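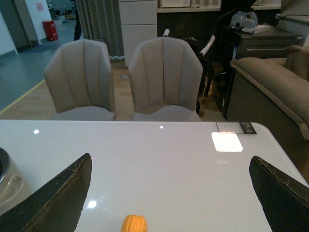 3.2 Kernel rows and how people count them

The households in Serkbridge were asked to judge ears of sweet corn by eye before any tool was used. Most of them began from the thick end and lost their place after one turn. We therefore asked them to mark the first row with a pencil, a method we found in a seed list printed by Van Acker in 1856. With the mark, the answers of different persons agreed much better. Row number is even in nearly all ears, so an odd answer was sent back for a second try.

Figure 3. Kernels of a yellow ear, standing upright. A small greenish-brown patch is visible on the right side.
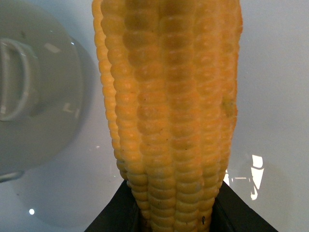
3.3 Judging at the table

Of the 23 households, eight did the work in the kitchen and the others in the room where they eat. We did not expect the place to matter, but it did. In the kitchen the ears were judged quickly, often between two other tasks. Patches of discolor were then reported less often - the Rornent variety suffered most from this, as its patches are pale.
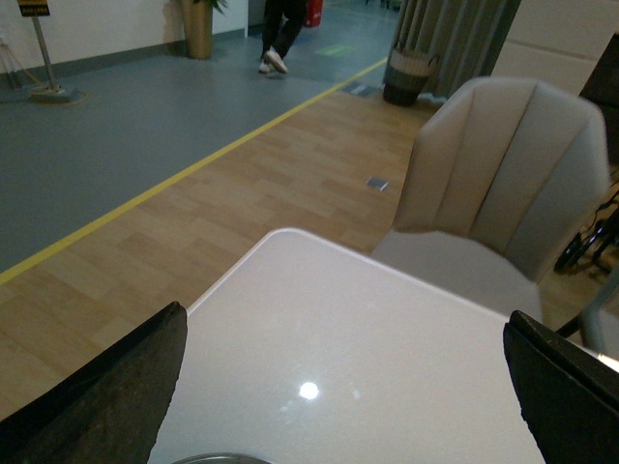

Light was the second source of error. The Rodness scale asks the judge to compare kernel color with a printed card, and the card is sensitive to shine. A glossy white table top gives back the ceiling lamp as a bright round spot, and a card laid near such a spot looks paler than it is. From October we asked for a gray cloth under the card, and the color scores became more even.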